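首页 评论 城市 生活 读者来信 关于我们

公共饮水点应该重新算作市政的一部分

2021年4月16日 本站撰稿人

我在特罗斯特索普(Trostthorpe)住了很多年,每天步行上下班,路上经过一个广场、一段河堤和一个公交总站。这条路走完要四十来分钟,夏天走下来一定会口渴。沿途能买到水的地方很多,能免费喝到水的地方一处也没有。广场上原来有一座铸铁饮水台,铺新地砖时拆走了,只留下一块颜色略浅的圆形补丁。公交总站里有一台饮水机,出水口套着塑料袋,袋子已经发黄。

我的看法很简单:在街上喝到一口干净的水,应该和路灯、公厕、长椅一样,由城市负责提供。过去它确实是这样的。后来瓶装水便宜了,便利店开得密了,这项服务就悄悄退了出去,没有人宣布取消,也没有哪份文件写过取消的理由。它只是坏一个少一个。
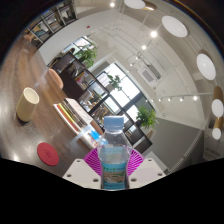 瓶装水,浅蓝色瓶盖,标签上印有风景图案。

瓶装水本身没有什么可指责的。停水的时候要靠它,水管不可靠的地方也要靠它,长途车上带一瓶更是常情。我反对的是把它当成唯一的办法。一座城市的自来水如果达到饮用标准,居民已经在水费里为处理和检测付过一次钱,出门以后再按瓶付第二次,这在账目上说不过去。

有人会说,一瓶水不值多少钱。对有固定收入的人来说大概如此。可是在街上待得最久的人,往往不是坐办公室的人。送货的、扫街的、摆摊的,还有带着孩子在广场上坐一下午的老人,一天要喝的远不止一瓶。我认识的几位摊主都从家里带水,用的是旧饮料瓶,到下午水喝完了,就去旁边的餐馆讨一点。餐馆大多会给,但讨水这件事本身让人不舒服,有的人宁可忍着。一项公共服务缺失以后,剩下的就是人情,而人情对不同的人是不一样的。

去年7月我去过一趟德鲁明(Drumine)。那是个比我们这里小得多的镇,主街只有一条,从桥头到学校。镇上保留了2座老饮水台,一座在桥头,一座在学校围墙外。两座的样式都很旧,石座上有青苔,水流不大,要弯很低的腰才能喝到。后来有人在石座侧面加装了一个高一点的龙头,刚好可以把水壶放在下面接。改动做得不漂亮,管子露在外面,用两个卡箍固定着。但它一直有人用。我在桥头的长凳上坐着吃午饭,看见放学的孩子、骑车路过的人、一个牵狗的女人先后过来接水,狗也在下面的石槽里喝了几口。

我问杂货店的店主,有了饮水台,店里的水是不是卖得少。店主说夏天照样卖,要冰的人总是会来买冰的。这只是一家店的说法,我不想拿它证明什么。不过它至少和我听惯的那种担心不一样。每次有人在本地提起恢复饮水点,总有人先替商铺着急,仿佛街上多一个龙头,店就要关门。

说到费用,这是反对意见里最值得认真对待的一条。本地一家做管道和户外设施的小公司,叫劳德塞普(Raudsepp),去年应几位街坊的请求,给广场那一处做过一份粗略的报价。恢复一座带接水口的饮水台,设备本身的价钱是2,000,接管和排水另算,每年的检修和水质检测是755。报价单只有一页纸,我手里有复印件。这个数目摊到一条街的维护开支里,比每年换两次花坛的钱还少。我们的花坛确实每年换两次,我并不反对种花,只是既然换得起花,就不能说拿不出装一个龙头的钱。

真正难的地方在后面的维护。饮水台这种东西,装上去的那天人人高兴,过了一个冬天就开始出毛病:垫圈老化,排水口被树叶堵住,按钮按下去弹不回来。如果事先没有写清楚由哪个部门管、多久看一次,它很快就会变成另一个套着塑料袋的出水口。我翻过公交总站那台机器的情况,车站说归物业,物业说设备是市里装的,市里说已经移交。三方说的可能都是实话。机器就在那里停了好几年。

所以我主张的第一件事,是先定下维护的责任,再谈装多少个。哪怕全市只装两个,也要让每一个都有明确的负责单位,把电话印在台子上,坏了有地方报,报了有人来。一个常年能用的饮水点,比十个时好时坏的有用得多。人对这类设施的信任来得很慢,扑空两次,以后就不会再绕路去找了,出门前会顺手买一瓶。

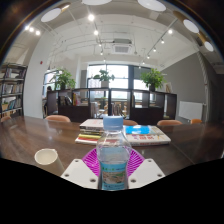 第二件事是检测结果要公开。很多人不喝公共饮水点的水,是不放心。这种不放心不能简单说成偏见。老城区的管子有些年头,水厂出来合格的水,到了末端是什么样,普通人没有办法知道。瓶装水在这一点上占了便宜,它的包装让人觉得有人负责,至少知道该找谁。公共饮水点也应该做到同样的程度。把最近一次的检测日期和结果贴在旁边,用大一点的字,写普通人看得懂的话。数据不好看的时候也要贴,同时写明暂停使用到什么时候。遮遮掩掩一次,后面贴多少张合格证都补不回来。

第三件事牵涉到样子。我见过一些新式饮水机,不锈钢外壳,带屏幕,屏幕上滚动播放广告,下面才是出水口。这种机器往往由企业免费安装,用广告位抵费用。福多拉(Fodora)的步行街上就有过一批,头一年很热闹,合同到期以后,屏幕先黑掉,接着水也停了。机器太重,拆走要花钱,于是留在原处,成了贴小广告的地方。我不认为企业参与一定不好,但供水不应该挂在广告合同上。广告卖不出去的那一天,人还是会口渴的。

老式饮水台结构简单,一根管子,一个阀门,一个排水口,任何一个水工都会修。如果能在此基础上加一个接水壶的口,再把其中一侧做低一些,方便孩子和坐轮椅的人,就已经够用了。制冷、过滤、计量显示,这些功能各有各的好处,也各有各要坏的零件。在预算紧的地方,我宁愿要一个不凉但是一直有水的龙头。

还有卫生的问题。过去一年多,大家对共用的东西都格外小心,很多地方的饮水台是在这段时间关掉的。临时关闭可以理解。我担心的是关了以后就忘了开。我们这里公园里的那一个,告示上写着“暂停使用”,没有写到什么时候,告示的边角已经卷起来。如果嘴对着喝的方式让人不安,可以只保留接水口,让人用自己的杯子。脚踏开关也是几十年前就有的东西,车间里到处都是,搬到街上来没有什么技术障碍。

谈到塑料瓶,环保方面的话别人说得很多,我只补充一点身边的观察。河堤上的垃圾桶,天热的时候一到傍晚就满了,里面大半是饮料瓶和水瓶,装不下的就立在桶边。早上清运一次,到中午又是这样。指责乱丢的人当然容易,可是桶就这么大,瓶子就这么多。要减少瓶子,光靠贴标语劝人自带水壶是不够的。水壶带出来,喝空了总得有地方接。没有接水的地方,自带水壶就只能管半天,剩下的半天还是要进店。

我也听过另一种意见,说现在公共建筑里都有饮水设备,图书馆有,政务大厅有,想喝可以进去。这话对了一部分。图书馆的饮水机我常用,水很好。可是图书馆傍晚关门,政务大厅中午休息,门口还要登记。推着货车的人不可能把车停在门口进去排队,满身是灰的人也不大愿意走进铺了地毯的地方。室内的设备解决不了街上的需要,这两样东西应该都有。

有几位读者曾经来信,问为什么总在写这样的小事。我想,一座城市对待走路的人怎么样,多半就体现在这类设施上。坐车的人从一个有水的地方到另一个有水的地方,中间隔着二十分钟的空调,不会觉得缺了什么。走路的人、在外面干活的人才会觉得。他们很少去参加听证,也很少写意见书,所以他们需要的东西总是排在后面。

具体到特罗斯特索普,我的建议是从广场那一处做起。管线当年没有拆干净,地砖下面的接口据说还在,报价也有了。剩下的是把维护单位写进合同,并且在天热以前把水接通。公交总站那台旧机器,要么修好,要么拆掉,不要再套着袋子立在那里。公园的告示应当补上恢复使用的日期。

本栏下一次会谈河堤路灯熄灯时间提前的事,已经收到不少意见,仍欢迎来信。

相关文章
公交总站候车区为什么没有遮阳
花坛一年换两次,钱花在哪里
老城区水管更换进度:读者问答
图书馆延长开放时间的几点理由
德鲁明的桥头市集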